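Workshop notebook – March
Dodby bench, glaze and clay trials

Started 7.40 am. Kiln down to 90-odd when I got in so left the lid propped on one brick and made tea. Didn't touch anything till after nine. Learned that one last winter.

Load was the second Plilov batch, the grey stoneware body, plus leftovers from the white. Cone 6, slow cool. Controller says it peaked at 1,187 which is low for what I asked. Witness cones say otherwise: 5 flat, 6 bent to about two o'clock, 7 not moving. So either the thermocouple is reading under or the hold did more work than I give it credit for. Writing down both. Trust the cones.

To do – pull the thermocouple and look at the tip. It was getting scaly in January and I said then I'd order one. Have not ordered one.

Shelf by shelf:

Bottom. Test tiles only, all the white liner. Fine. Bit dry on the two nearest the peephole. Slight colour shift to cream where it's thin on the edges, which I don't mind on a mug but would mind on a plate.

Middle. Grey body bowls with Taneo over the liner. Taneo is the satin one, the recipe with the extra talc, for anybody reading this who wasn't here when we renamed them all. Good surface, like a river stone. One has crawled at the foot, bare patch the size of a five cent piece. My thumb, I reckon. Handled it after waxing and there would have been wax on me. Sponge your hands.

Top. Grey body again, Hoani on the outside, nothing inside. Hoani is misbehaving. Pinholes on every single piece, worst on the shoulder where it's thickest. Last firing they were only on the rims.

Pinholes, thinking on paper:

a) bisque too low. Grey body has more muck in it to burn out than the white does and I've been bisquing them together because there's never enough of either to fill a load. Most likely.
b) glaze on too thick. Measured it with the pin on two unfired pots from the same dip, a touch over a millimetre. Thick but I've gotten away with thicker.
c) cooled through the sticky part too fast. Doubt it, the liner healed fine in the same load.
d) bucket has gone off. It does smell. Smell by itself has never hurt a glaze in my experience but the whiting had settled hard and I'm not convinced I got it all back up.

Plan – split it. Half the remaining grey pots go back through a hotter bisque by themselves, half stay as they are. Same dip, same three seconds, same shelf. Change one thing at a time, you idiot. (To self.)

Sieved the Hoani bucket, twice through the 80 and once through the 120. Took forever. Lumps the size of lentils in the first pass, so (d) is not off the list after all. Specific gravity before sieving 1.44, after 1.47. Let down with 300 ml of tap water and it came back to 1.43, near enough. Should have weighed the water in, used the jug. Jug is chipped at the lip and dribbles down your sleeve.

Mixed a fresh 900 g dry of the same recipe for comparison so there's an old and a new. Batch sheet is in the plastic sleeve on the inside of the cupboard door. Feldspar is from the new bag! Not the old bag! Old bag is finished. If the new one looks different that's the first thing to blame. The bag doesn't list an analysis, only the mesh, so I'll have to ring them.

Mask on for mixing, and wet-wiped the bench afterwards. No sweeping please. I found the dry broom out again by the wedging table and have put it outside where it can live.

Clay. The reclaim barrel is full to the line and I ran it off onto the plaster slabs, left slab drying much quicker than the right. Right slab is probably just old and clogged. Flipped it, no better. Could oven-dry it low overnight but the last one we tried that with went crumbly and we had plaster bits in the clay for weeks, popping out of the walls of perfectly good pots. Not worth it. Cast a new one when there's plaster.

Grey body shrinkage – bars measured wet to fired. Marked a 100 mm line on each while soft. Dry they're at 94, fired at 87. So 13 percent total, wet to finished. That is more than the supplier's sheet lets on, and it explains why the lids from last month rattle. White body is nowhere near that. DON'T put a grey lid on a white jar. I know it looks nice.

For the lidded jars then, redo the gauge sticks. Cut new ones from the offcut of cedar and wrote GREY on them in pencil and then again in marker because pencil vanishes the moment it's damp.

Absorption test, four grey chips out of the top shelf. Weighed dry, boiled two hours, left in the water till after lunch, patted off, weighed again. Kitchen scale only reads to the gram so the numbers are rubbish on chips that small and I'm not writing them in as results. Need bigger chips or a better scale. Rough feel is that it's tight enough for a vase, would want proof before I'd call it good for soup.

Also left one Taneo bowl full of vinegar with half a slice of lemon sat on the rim. Check in the morning for dulling. There is a note on it. Please don't tip it out, and don't drink it either.

Throwing. Not much. Six tall cylinders off the grey, all with a bit of torque in the wall by the time they got any height. It's short, this clay. Wants less water and fewer pulls. The ones thrown with slip on my hands instead of water stood up better, and the last came up clean in three pulls, and then I caught it with the cuff of my jumper. Into the bucket.

Feet – trimmed yesterday's bowls at a softer leather hard than usual and it was a mistake, chatter marks all round. Tool was blunt as well. Sharpened the loop and the second half went much better, so I can't say which one it was. See above re: changing one thing at a time.

Elements: measured all of them with the kiln unplugged. Top and middle sections agree, bottom is reading higher, so it's wearing out and that'd fit the dry tiles by the peephole. Not urgent. Maybe 20 more firings in it. Spare set is on the high shelf in the long box, along with the pins. Don't open the box to have a look, the pins fall out.

Notebook pages now go up on the Dodby site as well, typed in at the end of the day, so that the other bench can read them without ringing me.

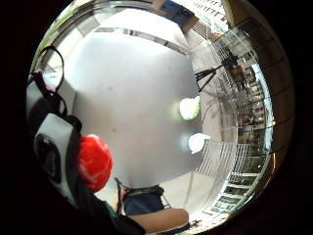

6 min read

Glaze order for the next dip, so I don't stand there wondering:

Liner first, all pots, inside only. Pour and roll, out in one go. Leave overnight. I keep doing the outside the same arvo and the wall's still damp right through, and then teh outside coat goes on thin and I blame the bucket.

Hoani old, four pots. Hoani new, four pots. Scratch O or N on the foot before dipping, not after. Two of each from the hotter bisque, two from the ordinary. That makes a proper little grid and for once I'll be able to read something off it.

Taneo on whatever's left over. It's behaving, leave it alone.

Wax: the brown pot is nearly done and going stringy. A splash of water brought it back enough for today. Brushes left standing in it are ruined, both. Bought brushes in February!

Firing schedule as I'm going to program it. Slow to 120 and sit an hour for the damp. Then 100 an hour to 600, then 150 an hour until it's a hundred short of top, then 60 an hour the rest. Hold 15 minutes. Drop free to 1,040 and hold there half an hour to let the pinholes heal, if they're going to. Off. I haven't tried the drop-and-hold with Hoani, only with the liner, so that is strictly a second change, and I'll do it as a separate load. No. Yes. Separate load.

Which means two firings and I've got pots for one and a half. Throw more test cylinders, small ones, doesn't matter if they're ugly.

Kiln shelves. Scraped the middle one, glaze drip from the crawled bowl had gone right into the wash. Ground it back, goggles on, and rewashed two thin coats. Needs to dry fully before it goes back in or it'll flake into somebody's bowl.

Shopping – thermocouple (really), plaster, whiting, two wax brushes, a scale that does tenths, cone 6 and cone 7, new jug.

Left at 5.15. Lid down, kiln off at the wall, plastic over the cylinders that survived. Vinegar bowl is on the windowsill side. Bisque goes on first thing if the grey pots are dry – feel the feet agianst your cheek, if they're cold they're not ready.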